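Paper First: Setting Up a Sorting Table at Trostedus
2019-07-20
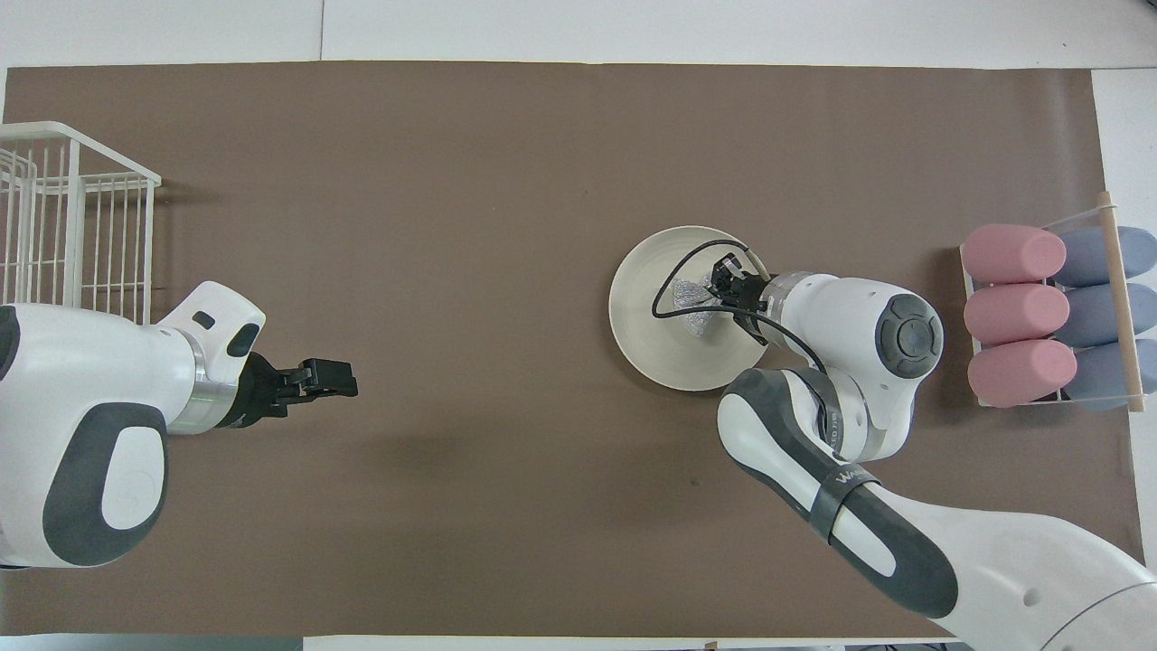

The packing manager at Trostedus has run the sorting benches since February, and her first rule concerns the surface. "Brown paper, one sheet, flat," she said. "We leave a strip of table showing on one side so you can get a fingernail under it at the end of the shift."

The bench takes small returns from the Pidirov stores, 78 cartons in the last lot. Most of it is light: foam pieces, foil, the odd dish. Light items roll, and she dislikes anything that rolls. Foam cylinders go lying flat in a rack. "Loose in a tray, they end up on the floor. I count a rack by looking at it."

Foil is handled separately. It goes into a shallow bowl with a wide rim – a deep one hides scraps at the bottom – and is weighed at 100 grams. Crumpled foil is accepted. Foil with food on it is not.

For baskets she prefers open wire to solid plastic. "You can see what's left in it from across the room. Dust falls through onto the paper, and the paper gets changed."

How often? Every 3 hours, she said, or sooner if it tears. She has tried a rubber mat from the Catacutan catalog and went back to paper within a week. The rubber held grit, and washing it took longer than cutting a new sheet.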